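Banosby to Extend School Meal Hours From June

30 March 2023

The Banosby school district will lengthen the midday meal period at its elementary schools from June, following a review of how much time students have to eat once they reach a table. The change adds seven minutes to each sitting and applies to 14 schools.

Under the current schedule, students have 18 minutes between being served and the return to class. The district said that younger children in particular were leaving food unfinished.
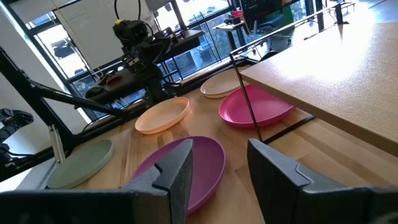

Parents at Eskola Elementary welcomed the longer sitting but asked that it not be taken from recess, one of them remarking that a child who eats well and never gets outside is no better off. The district replied that recess will keep its present length – the school day will end slightly later instead.

Meals will continue to be supplied by Berex under its existing contract. Four schools with small dining rooms, among them Stomar Elementary, will move to staggered sittings. Revised timetables will be sent to families before the change takes effect. 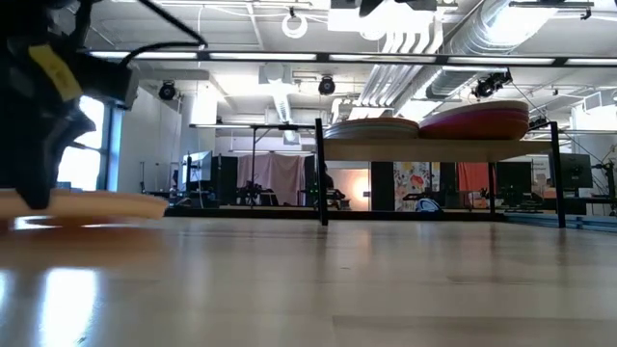
A disc on a table and round plates or discs on the shelf behind it.

Questions about the new schedule may be directed to the district office.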